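Storage and Tidying > Bathroom and small items
Topic: Open bins or a drawer for hand cream tubes?

Kuvby_lena
Posts: 292
Hello all. I am moving the creams out of my bathroom cabinet, because the shelf is very narrow and every morning something falls in the sink. I have a white table in the hallway and I want to use plastic bins on it. My question is if the tubes should stand or lie down. My husband says lying in a drawer is better. I would like to hear from people who have tried both for some time.

stutivano
Posts: 1026
Standing, with the cap down. I have done this for years with toothpaste also. The cream goes to the cap by itself and you don't need to squeeze so hard at the end. But the bin must not be too deep, or you see only the crimped ends and all tubes look the same.

Nepia44
Posts: 803
I don't agree with stutivano. Cap down is good only if the cap is wide and flat. I had one with a small round cap and it was falling every time I took its neighbor. In a drawer nothing can fall. Also there is no dust in a drawer.

Kuvby_lena
Thank you both. The caps on mine are flat, I think they are made for standing. The drawer in the hallway is already full with keys and batteries, so it would mean moving all of that too.

Ashton Dunstan
Posts: 700
I went through the same question in June. I will write how I do it, maybe it is useful for you.

My bins are open and they stand in one row against the wall. I don't use lids. I had lids before, and the result was that everybody in my family put things on top of the lid and not inside.

1. Put the widest bin at the end of the row where your hand comes first. For me this is the left side. Low walls are best for tubes, so you can read the name without lifting anything. My Dabao (大宝) cream stands in the wide cream-colored one, caps down.
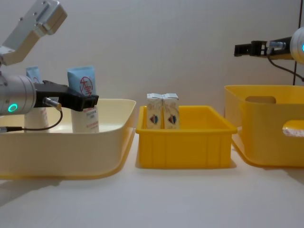 2. Use a different color for the next bin. I have bright yellow in the middle. It is smaller, and I keep there the things which I don't want to mix with cream, like small cartons. After one week you stop thinking and your hand goes to the right color.

3. Don't fill the wide bin completely. If the tubes are pressed together, you pull one and the next one comes out with it.

4. Wipe the table under the bins on Friday, or any day you like, but choose one day and keep it.

stutivano
Good color, the yellow. Is it the ribbed type with the thick rim? I had a similar one from Clavside and the rim was very comfortable for carrying.

Ashton Dunstan
Yes, ribbed in the front and with the rolled rim. I don't know the maker, it came from a market stall and there was no label on it.

Nepia44
It looks tidy, I admit. But my opinion is the same about dust. With open bins you must wash the bins too, and in a hallway there is more dust than in a bathroom. Also, two tubes in such a wide bin, this is a lot of space for a small table. What happens when somebody bumps the table?

Ashton Dunstan
They lean, and I put them straight again. For me it is not a big problem. If it bothers you, a glass with a heavy bottom inside the bin can hold the tubes. About the dust you are right, I wash mine once in a month with dish soap.

Kuvby_lena
I like the idea with the glass. I will measure my table tonight. If three bins don't fit in one row, is it bad to put one behind the others?

stutivano
I would not do it. The one behind will be forgotten. Better two bins and throw away some old creams.

Nepia44
On this point I agree with stutivano. Please check the dates on the old ones first, I found sunscreen at home that was older than my cat.

Kuvby_lena
Measured now. Two bins fit well, the third only if I move the lamp. I will start with two, and the sunscreen stays in the bathroom for the moment.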